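Summer update to the Astell fund: grooming kit sorting and packing

July 26, 2019

Hello again from the kit room at Gira! I promised you a proper write-up before the end of the month and I've just about made it. I'll try to keep this one shorter than the spring report (I know, I say that every time).

Where we are

You'll remember the grant covers 300 grooming kits for families who adopt a long-haired dog or cat through the Ashby and Zurkden shelters. We've finished 156 of them, which puts us a bit past halfway. I'd hoped to be further along by now, but the brushes held us up in May and I decided I'd sooner send out good kits late than bad kits on time. The pace has picked up a lot since then and the last three weeks have been the best of the whole project.

Ashby has had its first two deliveries and Zurkden has had one. Both shelters hand the kit over with the adoption papers, and the Ashby front desk tells me people are opening the bag right there at the counter, which made my week.

Sorting the brushes

Most of the brushes come to us as donated mixed lots, and mixed is the word. We get slickers, rubber curry brushes, flea combs, a surprising number of human hairbrushes, and plenty of things with half the pins gone. Everything gets tipped out, checked and put into bins by type before it goes anywhere near a kit bag.

The ones I'm always happiest to find are the double-sided kind, with dense bristles on one face and thin pins with little tips on the other. One of those can do the work of two separate brushes, so a kit with a double-sided brush in it has room for a comb as well. The blue-handled one with the black bristle pad is a good example of what we're after.
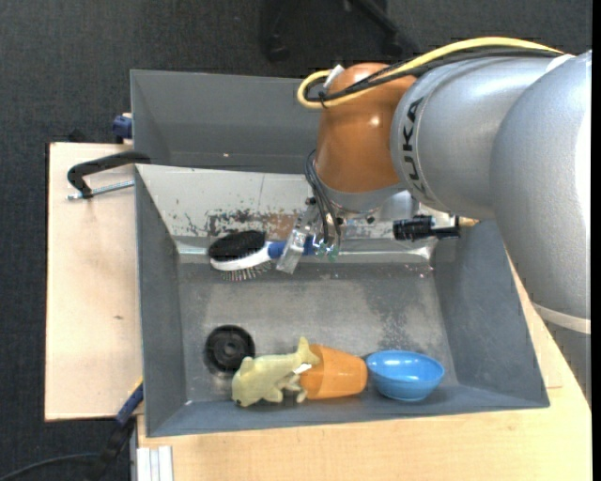
What we check before a brush goes in a kit

I wrote this list out for the wall in June and it has saved me answering the same questions over and over:

Pins straight, with none missing from the middle of the pad. One or two gone at the edge is fine.

Tips still on the pins. Run the brush across the inside of your wrist, and if it scratches, it goes in the reject box.

No wobble where the head meets the handle.

Bristles clean right down to the base. Old fur hides down there and it takes a comb and some patience to get it out.

Brushes that fail on cleaning alone go back through the sink once more. Anything with bent pins or a loose head is out for good. We were rejecting far too many at first, mostly my fault for being fussy about faded handles, and I've relaxed on that. A faded handle never bothered a dog!

The bins

I asked you last time about replacing the sorting bins and you very kindly said yes. I've held off. The old ones are scuffed and the paint is worn in places, but they hold plenty and a brush doesn't care what it's lying in. I'd like to move that money over to combs if you're happy with it (see below).

Money

We've spent 1000 dollars of the supplies budget so far, nearly all of it on combs, kit bags and printing the care card. The care card went through four drafts. The first one had so much text on it that even I didn't want to read it, so it's now a single folded sheet with the brushing order on one side and a note about mats behind the ears on the other.

The bin money comes to 260 dollars. Moved to combs, it should cover the rest of the kits without my having to come back to you for more. Could you let me know by email either way? A one-line answer is plenty.

What's gone less well

The nail clippers. We bought a small batch to try and the spring was stiff enough that I had trouble with them myself, so they're not going in. The supplier has agreed to take them back and I'm waiting on the refund. I haven't counted it in the figures above.

Storage is tight too. Finished kits are stacked along the back wall and I'm moving them every time I need the cupboard. One more delivery to Zurkden in early August should give me my floor back.

Next steps

The plan is to have all the remaining kits packed by October, with deliveries going out as each batch is ready. I also want to put a short reply card in the next batch so we can find out which brush people reach for most. If you'd like to add a question of your own to it, send it over before I go to print.

Thank you, as always, for backing this. Come by and see the shelves whenever you like, and bring any old brushes you've got lying around!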